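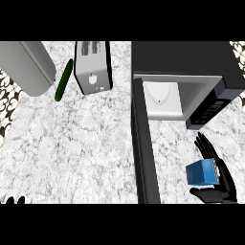
Les règles de bonne conduite de nos bras, version 3

Bon, je vous avais promis en juillet un petit point sur le guide de bonnes pratiques pour les cuisines simulées, et le voilà enfin ! Il est en ligne depuis le 10/12/19 sur l'espace Sandalon, il fait 15 pages, et je vous assure qu'il se lit très bien avec un café.

Ce qui a le plus bougé, c'est le chapitre sur les portes. On a repris avec Gualtiero Mazza les 1277 essais de la campagne Rondden (oui, tous, et non, je ne recommencerai pas) et la règle est maintenant écrite noir sur blanc : une porte de micro-ondes ouverte compte comme un obstacle à part entière dans le planificateur, au même titre que le grille-pain ou le mur. Dans l'ancienne version on la traitait comme un bout de l'appareil, et chacun se débrouillait avec ses marges. Désormais, c'est 76 mm de dégagement entre la porte et le bras qui ne travaille pas, point final.

Deuxième nouveauté, la main qui tient l'objet. Avant d'entrer dans une cavité, on marque un arrêt devant l'ouverture, 700 ms, le temps de vérifier la prise. Gualtiero voulait le double, moi la moitié, vous imaginez les discussions – mais je crois que le compromis est bon. Le cube bleu reste l'objet de référence pour cette étape. Les légumes, les appareils et tout ce qui traîne au fond du plan de travail sont là comme distracteurs : on n'y touche pas, et un contact, même léger, classe l'essai en échec.

Ah, et les noms de fichiers ! Par pitié, notez la version de la scène et la graine aléatoire. L'équipe Deltodico nous a renvoyé tout un lot impossible à rejouer, et ça m'a coûté deux soirées.

Le chapitre sur les deux bras en mouvement simultané n'est pas terminé. Si vous avez un avis sur la priorité de passage, écrivez-moi ou déposez une remarque dans le dossier Galli, je relis tout avant la prochaine version.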